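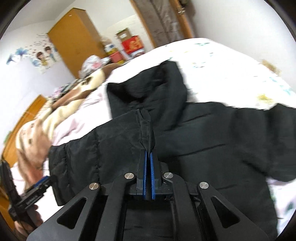
Tristside Home Handling Project – Progress Report, July

To: Griet Declercq, Brivholm Fund
From: Hedvig Sjögren, project lead

1. The open day

The main event of this reporting period was the open day at the Tristside workshop on Thursday. The grant agreement asks for one public demonstration before the final payment, and this was it. Doors opened at 10 and we closed at 3. Visitors came from the housing association, the adult day center and the technical college, along with neighbors who had seen the notice in the library.

Ayodele Igwe ran the clothing table. She began with the hand-held grippers, one in each hand, and went through the tasks people do at home: spreading a jacket out on a bed, taking hold of the fabric, folding the sleeves in, bringing the hood down. After that visitors took a turn. Most could pick up a T-shirt right away. Jackets and other padded clothes took longer, and several people went back for a second try.

Kristof Hendriks showed the Torvik arm folding hand towels in the next room. It ran for most of the day. It stopped twice in the morning when a towel hung over the edge of the table, and Kristof restarted it by hand both times. We had planned to show it folding shirts as well. That part was dropped the evening before – the arm was still losing the collar too often in practice.

2. Work on home tasks

Recording with the hand-held grippers is now the largest part of the work. The task list agreed in the spring had towels, pillowcases and T-shirts. We have added padded jackets, at the request of the day center staff, who told us that winter coats are what their members struggle with most.

Padded jackets are slow work. Thick fabric has to be pinched at a fold, and a dark jacket gives the software very little to tell one part from another. Hatem Shawky has rewritten the instructions for the people doing the recording. They now start with the garment spread out and take one sleeve at a time. Sessions done with the old instructions have been kept but marked separately.

We decided in the spring to work in lived-in bedrooms, with the bedding and storage left as they are. This makes for slower sessions, and I would like to keep doing it.

3. Equipment

We have 5 pairs of grippers in use. The pads on 2 pairs have worn smooth and new ones are on order from Kimow. Delivery was promised for the end of the month. If it slips, we can move pads between pairs and lose very little time.

The Torvik arm had its service before the open day. The cost was within the maintenance line.

4. Feedback from visitors

We put out comment cards and also wrote down what people said at the tables. The most common question was when something like this could be bought for the home. We answered that this is a research project and there is no product planned. Two visitors found the grippers heavy after a few minutes. The college has asked for a return visit with a class in the fall, and Ayodele is arranging it.

One person asked what happens to recordings made in private homes. Hatem explained the consent form, but we had no printed copy to hand over. There will be copies on the table next time.

5. Spending and next steps

Spending is in line with the budget apart from printing, which went over because of the signs for the open day. I propose to cover this from the travel line and would need your agreement in writing.

Before the next report we plan to finish the jacket sessions, try shirts on the arm again, and send you the draft of the public summary. Kristof will be on leave for part of that time, so shirts may run late.

Print this page | E-mail this page

Related items
Progress Report, April: Choosing the household tasks
Notes from the day center visit
Consent form for home recording sessions
Torvik arm: service and safety log

Contact: Tristside Home Handling Project, project office
© Tristside. All rights reserved.
Back to top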